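Wrist cable chewing itself up during gear insertion, anyone else?

gritty_bushing
Joined: July
Posts: 43

OK so I need a sanity check from people who run arms for small assembly stuff. We've got a cell doing planetary-style gear placement (three gears onto a ring plate, pegs, hubs, the usual) and last night the arm faulted out in the middle of a run. Joint 6 following error, then the force reading went to nonsense, then protective stop. Controller log says cycle 1133. I cleared it, homed, started again, and it did the same thing 134 cycles later!

I pulled the sleeving back and there's a shiny rubbed patch on the sensor cable right where it bends at the wrist. Not through to copper that I can see. My theory is the cable snags when joint 6 unwinds, tugs the connector, and we lose the signal for a few milliseconds. Our integrator (Skoltham) says no way, it's a payload setting. Thoughts?

litico_refugee
Payload setting wouldn't fault at different counts. It'd be wrong every cycle. I'd believe the cable before I'd believe Skoltham, and I say that having bought two cells from them.

Muchen Deng
Not so fast. A bad payload or a bad center of gravity can absolutely sit there being almost fine until the arm warms up or somebody bumps the speed. Did you change anything before it started? And which way does joint 6 turn between picks?

gritty_bushing
Speed went from 60 to 75 percent a couple weeks ago, yeah. I should have said that up top, sorry. Joint 6 goes the long way around for the last gear, because whoever taught the points (me) didn't look at the wrap. So it winds up almost a full turn and then unwinds with the gripper low over the plate.

litico_refugee
Well there you go.

Muchen Deng
I still wouldn't rule out payload, but a full turn with external cabling is asking for it. How much slack is there at the wrist? Some people leave big loops, and then the loops catch on the tooling. Some tie everything down tight and pull the connector instead. I've done both.

old_sorov_hand
Tie it down. Loops are how you lose a finger or a fixture. We had a Sorov arm hook its own cable on a clamp and drag the whole plate off the bench before the stop tripped. Nobody was inside the fence, thank goodness, but the guy with the pendant had been leaning in there a minute earlier to straighten a gear.

litico_refugee
Disagree on tying it down, you'll just move the wear to the strap. It needs slack, it just needs it in the right place. Bodnár makes a swivel bracket that carries the bundle off the wrist, and mine went 2557 hours before I touched it.

gritty_bushing
We've got loops everywhere, top and bottom. This is the setup with the plate on the mat, two gears on it and the wrist over to the left: 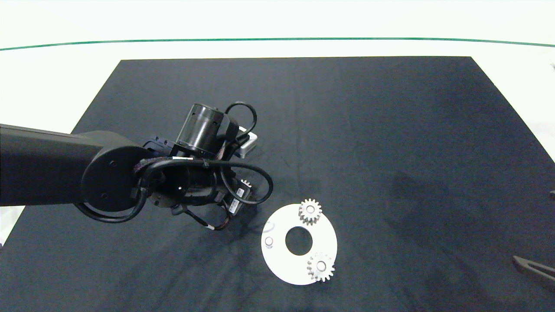
Muchen Deng: I'd fix the motion first and the dressing second. Reteach that last point so joint 6 takes the short way, put a software limit on it so it can't wrap again, and run it at 60 with nobody near the mat. If it still faults, swap the sensor cable and keep the old one for Skoltham to look at.

old_sorov_hand
And verify the payload while you're in there. Takes five minutes.

gritty_bushing
Fine, fine, doing all of it. Reteaching now, and I've ordered a cable plus the Bodnár bracket. Does the bracket need its own entry in the payload, or is it light enough to ignore?

litico_refugee
Enter it. Mine threw the force zero off until I did.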